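4.2 Return rates and label condition

The Wumthorpe trial ran on a deposit scheme already in place for glass. Plastic bottles were added in July, with the same refund per unit regardless of volume. Shops kept their own intake records, and these were merged with the depot ledger at the end of the collection period. After removal of duplicate entries, 2626 bottles remained in the sample. Of these, 1364 came through shop counters and the rest through the two outdoor machines at the Ham depot.

Each bottle was graded on three features: cap present or absent, label present or absent, and barcode legible or not legible to the counter scanner. Grading was done by two people working apart, and disagreements were settled by a third reading. The coding sheet follows Noh's earlier work on glass returns, with one change. Noh treated a torn label as absent; we treat it as present if the barcode panel is whole. The change matters because the refund depends on the code and the rest of the printed surface plays no part in it.

Full-wrap labels were the most common type in the sample. They are cheap to apply and leave room for the deposit mark, but they complicate sorting at the plant. Where the label polymer differs from the bottle polymer, the label has to be removed before flaking, and any that stays on lowers the grade of the output. Paper labels were rare and were grouped with "other" in the analysis.

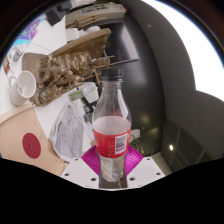
Figure 5. Clear bottle with black screw cap and red wraparound label; barcode panel at right.

Does a missing cap affect the refund? The refund is paid on the barcode alone, so a bottle without its cap is credited at the full rate.

Caps were nevertheless recorded, as the plant at Jaranska sells cap material as a separate stream. Float separation recovers most of it, provided the caps arrive with the bottles. Loose caps tend to fall through the first screen and are lost to the fines. Counter staff were asked to leave caps on and not to empty bottles that came in part full. The second request was followed unevenly - two of the shops have no sink near the counter, and their staff set part-full bottles aside in a crate.

Barcode failure was the main cause of rejected returns. A total of 107 bottles failed on the first scan and were passed to manual entry. Most failures were traced to creasing across the bars, which happens when a bottle is crushed by hand to save space in a bag. Scuffing was less frequent. Failures were more common at the outdoor machines than at the counters, where staff could flatten the panel with a thumb before trying again. We did not correct for this difference, and the two channels should not be compared directly on scan rate.

The intake software, Fotutard, logs the time of each scan but not the number of attempts. Repeat attempts on the machines therefore appear only as gaps between entries. Geum-ok Noh (personal communication) suggests that a gap of over 5 seconds is a usable sign of a failed first scan. We applied this rule to the machine records and checked it against a morning of direct observation at Ham. Agreement was good for single returns and poor for large bags, where customers often paused between bottles for other reasons.

Label color was not coded. A later round could include it, as dark and strongly colored wraps are known to interfere with optical sorting by resin type. The present data support only the narrower questions of legibility and label retention, which are taken up by channel in Section 4.3.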